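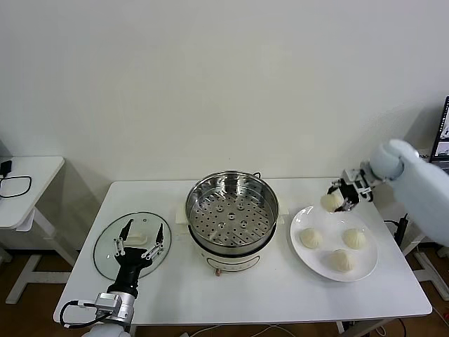 Reheating steamed buns in an electric steamer: do they go straight on the metal, and how far apart?

Asked in Kitchen and Small Appliances, 28 January 2024

Hello all, first question here after reading along for ages, so please be gentle! I've come into one of those small electric steamer pots, the kind with a cream base, a single knob on the front and a stainless steel basket that sits on top, plus a glass lid. It came without a booklet. I've been buying the frozen pleated buns from the Stakutik grocer near us and doing them in the microwave under a damp paper towel, and they come out fine for the first three bites and then turn to rubber.

So I'd like to do it properly. The floor of my basket has rows of little round holes and then a ring of bigger ones around the middle. Can the buns go straight onto that, or do they need paper underneath? How many can I fit without them gluing themselves together? And (this is the bit my household argues about) is there any point taking the lid right off to load it, or should I be lifting one side and sneaking them in so the steam stays put? I have an ordinary dinner plate for serving and not a great deal of bench space, if that matters.

Thanks so much in advance. I know it's only buns, but I've ruined plenty of them now.

Viewed 3957 times

Answer 1 (accepted)

Welcome! And there's no such thing as only buns, in my opinion. I've had an electric pot of this type for years and it gets more use than the oven, so I hope you'll forgive me if I go on a bit.

Put 400 mL of water in the base before anything else. I use a jug because I can't be trusted to eyeball it. Turn the knob up and let it come to a proper steam with the basket on and empty. While that's happening, get your buns out of the freezer and onto the plate, and set the plate right beside the pot on whichever side your good hand is. It sounds fussy, but carrying them across the kitchen one by one over a hot basket is how I dropped one behind the fridge in October, and I'd rather not talk about that.

Take the lid right off. You lose a bit of steam and it comes back in no time at all. Sneaking them in under a tilted lid just means a steamed wrist and a lot of dripping. I lay mine flat on the table on the opposite side from the plate, with plenty of room around it, and I turn it over so the knob is underneath and the drips stay in the glass.

Then the layout. With four buns I do a diamond: one at the back, one at the front, one each side. Pleats up, always.

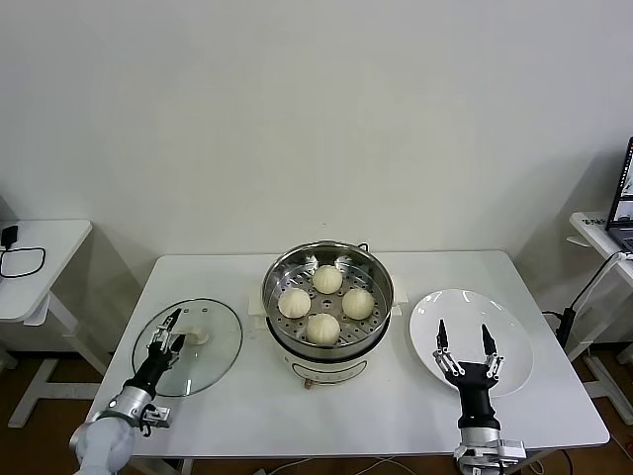
Leave a finger's width between them if your basket allows it, as they do puff up. If they're the big bakery sort you may only get three in comfortably, and I'd do a second batch before I'd squash a fourth one in. I load the back one first so I'm not reaching over the others, and I use tongs with silicone tips because the pleats tear if you pinch them with bare metal.

As for paper, I do put a square under each bun, cut just a smidge wider than the bottom. The small holes are all right on their own, but the bigger ones in the ring can leave a dimple, and a soft bun will grab hold of the rim of the hole and leave half its bottom behind. One big sheet over the whole floor blocks the steam, so please don't do that unless you're prepared to poke a lot of holes in it.

From frozen I give them 25 minutes at a gentle steam, then switch off and leave the lid on for a few minutes more. If you whip it off straight away they can wrinkle up like an old balloon. Wipe the plate dry before they go back on it, or the bottoms get gluey.

Answer 2

Agree with most of the above except the paper. I've never used it. I brush the floor of the basket with a tiny bit of oil and they lift off no worries. Cabbage leaves work too if you've got the end of one going limp in the crisper, and they smell lovely.

Mine is a Skurano and the handles on the sides stay cool, but I wouldn't assume yours do. Tea towel first time round.

Answer 3

Just get a bamboo one from Skirkeck, they had them for 55 dollars last time I looked. Metal drips on the buns.

Comment on Answer 3: The drips come off the lid, so you'd want a cloth tied round it whichever basket you have. I use an old Luik tea towel, with the corners knotted up over the handle so they don't dangle anywhere near the base.

Comment from the asker: Thank you, all of you!! Did the diamond with little paper squares tonight and they were soft all the way through. Trying the cabbage leaf next, once I've been to the shops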